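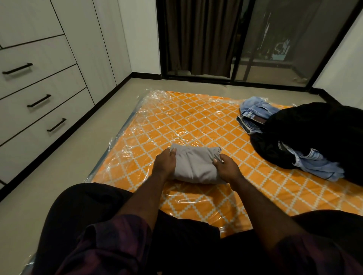

RERETCOMBE, March – Clothing repair service Halell will open a second workshop in Reretcombe this spring, in the former Takács shoe shop.

The workshop will take in knitwear, coats and school uniform for mending, with prices starting at 32 pence for a button. Halell repaired 887 garments last year and expects to handle up to 2000 at the two sites.

"People kept asking us for somewhere they could reach by bus," said manager Anikó Kocsis.

Evening darning classes will begin in May. Places can be booked at the counter.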